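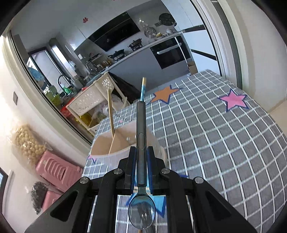 **Polling place inspection, Plumer ward, Ovidow**
Inspector: Digby Ashby
Second signature: Iveta Pešek
Round: November, before opening

Status codes: OK, FIX (corrected on site), OPEN (carried forward to the returning office).

## A. Access

- [x] Step-free entrance unlocked and signed from the street. **OK**
- [x] Ramp handrail firm at both ends. **FIX** — lower bracket tightened, recheck at noon.
- [ ] Parking space for disabled voters kept clear. **OPEN** — a delivery van was in it at 6:40. Driver not found.
- [x] Path lighting working. **OK**

Comment: the ramp was also listed in the previous round, with the same bracket. The screw hole is worn and needs a larger anchor. Tightening it again will not last through the runoff. 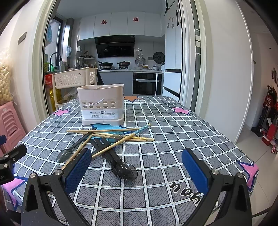
## B. Campaign material

- [x] No posters inside the building. **OK**
- [x] Posters outside the marked boundary only. **FIX** — two Skála posters on the side fence were inside the line. The campaign's agent was called and took them down.
- [x] Poll workers wearing no party colors or badges. **OK**
- [ ] Boundary line visible in the dark. **OPEN** — chalk has washed off on the Grustlow Street side. Use tape.

## C. Ballots and boxes

- [x] 2000 ballots received, packs sealed, seal numbers match the delivery sheet. **OK**
- [x] Ballot box shown empty to the agents present, then sealed. **OK**
- [x] Spare seals: 8. **OK**
- [ ] Spoiled-ballot envelope labeled. **OPEN** — envelope is there, label is the old form. Acceptable for today if the ward name is written by hand and initialed.

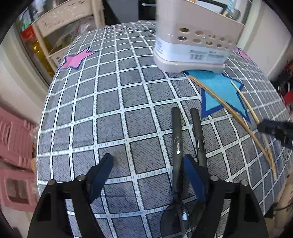
*Photo: Iveta Pešek*

Item C4 has been raised by both parties' agents in other wards. The ruling from the returning office is that the old label does not void the envelope. Keep a copy of the ruling at the presiding officer's table.

## D. Booths and room

- [x] 14 booths set up, screens facing the wall. **OK**
- [x] Low booth usable from a wheelchair. **FIX** — moved away from the radiator to give turning room.
- [x] Pencils in all booths. **OK**
- [x] Fire exit opens fully from inside. **OK**
- [ ] Extension cord covered where it crosses the walkway. **OPEN** — cover missing from the kit.
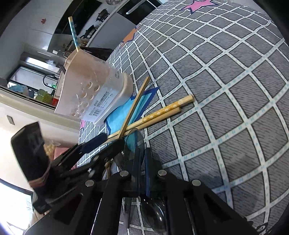

*Upright spoon held between the gripper's jaws.*

## E. Carried forward

| Item | Action | Assigned to |
|---|---|---|
| A3 | Cone in the parking space | Ashby |
| B4 | Tape the boundary | Ashby |
| C4 | Handwritten label, two initials | Presiding officer |
| D5 | Cord cover from the Grustlow kit | Pešek |

The station may open with A3 and C4 outstanding. B4 and D5 must be closed first. Agents who want to dispute a finding should write on the back of this sheet, with the time and the item number.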